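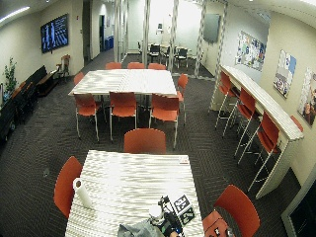
The room with the orange chairs

2 Jan 2024

Lena Górecki is late, and so am I. She has keys in one hand, a sandwich in the other. We sit down at one of the white tables in the break room at Stockdale and she starts before I get the recorder going.

"People said white would be cold. So, orange. Orange chairs, orange stools, done."

Górecki looks after the shared spaces here. The break room was her first big job and she did it on a small budget, over 3 months, mostly after hours. The old furniture was brown. All of it, she says. Brown chairs, brown tables, a brown couch she would rather not talk about.

Why so many seats at the back table? "Because people push tables together if you don't give them a big one. Then the carpet gets dragged up. So one table for a crowd, and one nearer the door end for whoever's got stuff to spread out."

The tables are glossy and they catch the light badly, she admits that. Late morning is worst. "I wanted matte. Matte was six weeks away. Lenni said take the glossy."

Lenni is Lenni Ojala, who did the ordering through Storbridge. I got him on the phone later. He remembers it a bit diffrently. "She picked the glossy. I have the email." Then he laughed for quite a while.

Paper towels stay out on the tables now, on purpose. There used to be a dispenser by the door and the spills just sat there. "You put the roll where the coffee is. They wipe it up. Mostly."

The high counter along the wall was the fight. It cost $300 more than she'd planned and two people on her floor told her no one would ever sit on a bar stool to eat lunch. She asked for four stools anyway. White legs, same orange on the seat and back.

"It's the first spot to go. People eat facing the board and read the flyers."

Ah yes, the board. Pinned solid with papers and all colours of flyers. I ask if she ever clears it. Long pause.

"In August. I clear it in August and its full again in a fortnight. There was a notice up there for a choir that had folded."

And the framed poster beside it, the blue and white one?

"Stays. I like the blue next to the orange."

What would she change? Carpet, straight away. "Carpet under a lunch table, who does that. I inherited it." She'd also like felt or something on the chair legs, they're thin and they leave little dents. Ojala has a quote coming.

She finishes the sandwich, wipes her spot, tucks her chair in. Then goes round and does the one next to it as well.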